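Reusing paper bags for storage and sorting

Brown paper bags are adequate containers for dry, light items: onions, potatoes, offcuts of wood, rags, recycling on its way to the bin. Failure normally starts at the rim or the base, and both can be reinforced in a few minutes.

Open the bag fully and stand it on a flat surface. Turn the rim outwards by about 3 cm, then turn it once more by the same amount. The folded collar holds the mouth open and resists tearing when things are dropped in. On tall bags a third turn is worthwhile, at the cost of some depth.

Tape should be applied in short pieces. A single long strip pulls the paper as it flexes and lifts at the ends. Place pieces over any split and on the rim where it is handled most, pressing each from the centre outwards. Cloth tape grips wrinkled paper better than clear parcel tape. Where the paper is worn through, fit a patch on the inside, large enough to overlap sound paper by 15 mm on every side.

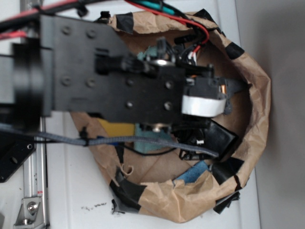

A reader in Sitport writes that rolled bags in her pantry went soft at the bottom within a week, and asks whether tape would have prevented it. Tape on the base will not help if the shelf is damp. Stand the bag on a wire rack or a folded sheet of cardboard, and check the shelf for condensation in January, when outside walls are coldest.

Creases weaken the paper but do not make a bag unusable. Hold it up to a window: pinholes along a fold are acceptable for rags or packaging, unsuitable for flour, sand or sawdust.

Do not lift a loaded bag by the collar. Support the base with one hand. For anything heavier than 5 kg, use a crate.

Store spare bags flat, away from the cooker. Greasy ones go in the general waste.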